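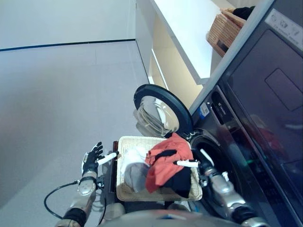
Laundry work with Konholm 3, the new planning software from Trovonen.

Trovonen releases Konholm 3, planning software for two-armed robots that handle clothes

JULLAR, Sunday, September 20, 2020 – Trovonen today releases the third version of Konholm, its software for planning the movements of robots with two arms. The new version is made for soft things such as shirts, towels and bed linen, which change their shape each time they are touched.

Earlier versions of Konholm calculated one full path for both arms before the work started. This is a good method for boxes and bottles, but for a shirt the path is often wrong after the first contact. Konholm 3 plans only a short part of the movement and makes a new plan 15 times per second, with the head camera and the wrist cameras as input.

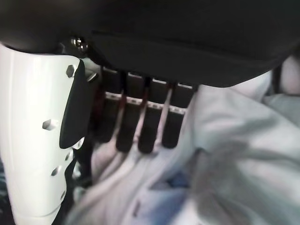 The two arms also share one time plan now. When one hand holds the edge of a garment, the planner keeps this hand slow until the other hand has reported a stable grip. Users can set the limits for speed and force in one file, and the same file is valid for the simulator and for the real robot.

"Our customers did not ask us for faster arms," said Fuseini Wumbei, head of planning software at Trovonen. "They asked us why the robot stopped when a sleeve was in a place where the planner did not expect it. We have worked on this question for nearly 60 weeks."

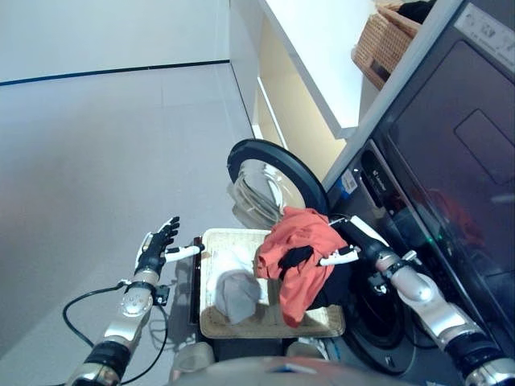 Perception of fabric

Konholm 3 includes a new perception module, Akbulut, which separates fabric from its background and proposes grasp points on folds and edges. It was trained with 69 types of household textile. The most difficult part of this work was contrast at short distance. Pale knitwear against a bright white surface gives a wrist camera very little to hold on to, so Akbulut also reads the texture of the material and compares several exposures.

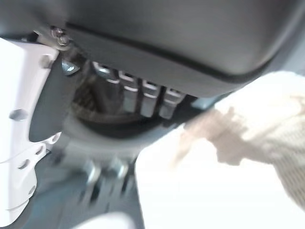
Each grasp point comes with a confidence value, and the user decides from which value the robot may close its fingers. Wrist images with strong motion blur receive a lower value automatically. A beige knit with its ribs still readable but its left edge smeared into soft tufts is a typical case: the module keeps the grasp points on the ribbed part and waits for a sharper image before it proposes any on the edge.

Availability

Konholm 3 is available from today for all customers with a valid licence. Akbulut is included in the price. Trovonen will hold an online introduction for developers in October, and the registration is open on the company website.

About Trovonen

Trovonen develops control and planning software for service robots. The company has its office and test rooms in Jullar.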